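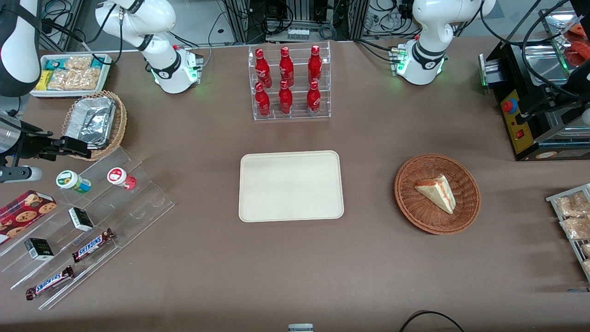 Snack table for the break room, risers or baskets?

tin_phi
Setting up a grab and go table at our office (39 people, one small break room) and I can't decide. I've got a clear stepped acrylic rack for the boxes and candy bars, a clear three-lane one for bottles, and then wicker baskets for everything else. Budget was $855 for the whole corner and I'm nearly through it. Thoughts?

merkby_mom
Love the bottle rack! Two to a lane is plenty, just keep the tall ones in back. I'd skip the stepped one though. Round canisters tip over on those and then roll into the chocolate, ask me how I know lol

dodlow88
Disagree, stepped racks are great if you stick to flat stuff. Cookie boxes, bars, little cartons. Put the canisters in a basket and you're done.

Uyên Doãn
Baskets look cozy but things get lost in them. We had one by the coffee maker until December and the bottom layer was basically fossils. Bread and bagged stuff I'd keep in a plain white bin, you can wipe it out.

tin_phi
Bread's in a white bin already, so yay me. What about sandwiches? I like a wedge in a round woven basket but is that gross?

merkby_mom
Line it! Parchment, a napkin, whatever. Crumbs in a weave are forever.

dodlow88
or use a tray. Cream plastic one, rounded corners, 4 bucks, goes in the dishwasher.

Uyên Doãn
A tray is fine for lunch but it eats up half the table. I'd still go with the lined basket.

tin_phi
Ok, lined basket, and the canisters are coming off the rack tonight.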